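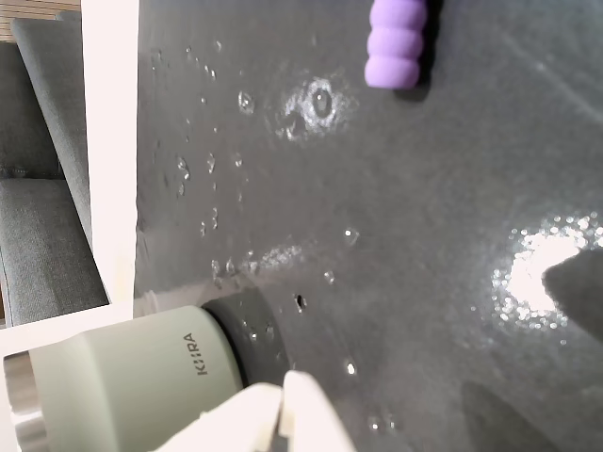
棒垒球资料组 · 术语与规则条目

中继投手

中继投手（relief pitcher）指在棒球比赛中接替先发投手或前一任投手登板的投手。先发投手退场的常见原因包括投球数达到预定上限、失分过多、受伤，以及教练出于打者左右侧的考虑作出的调度。

分类
按登板时机与任务，中继投手一般分为长中继、中段中继、布局投手和终结者。长中继多在先发投手提前退场时登板，需投两局以上。布局投手通常负责第八局，终结者负责第九局。左投专门对付左打者的类型称为左打专家，在采用最少面对三名打者规定的联盟中，其使用空间明显缩小。

登板程序
待命投手在牛棚热身，由主教练向主审示意后换人。新投手登上投手丘后可作规定次数的练习投球。前任投手留在垒上的跑者若得分，自责分计入前任投手，中继投手本人的防御率不受影响，这也是单看防御率难以评价中继投手的原因之一。

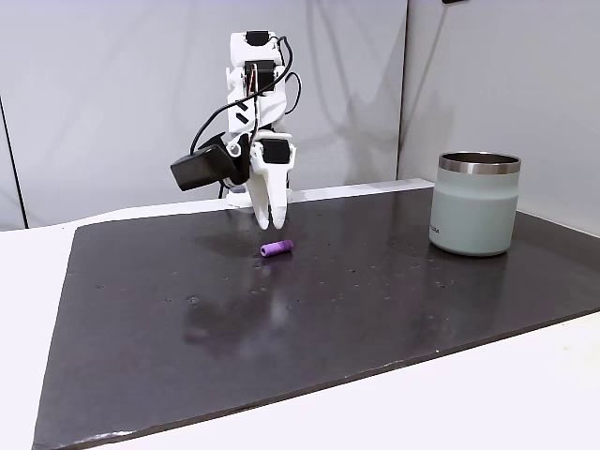
图2 白色机械臂及腕部相机模块

统计指标
常用指标有救援成功、中继成功、救援失败和继承跑者得分率。救援成功的条件为：投手所属球队获胜，该投手为最后一任投手且非胜利投手，并满足领先分差或局数方面的规定。中继成功在各联盟的认定标准不尽相同。

地方联赛中的使用
Clastport联赛自2000年起单独记录中继成功。Akolgo队的Pilar Medina生涯中继登板124场，全部为第六局以后出场。Kiveck队教练Rosário Rocha曾把先发投手的投球上限定为60球，其后各局由三至四名中继投手分担，该队牛棚单季合计投球530局。

参见
先发投手；终结者；投球数限制；双重换人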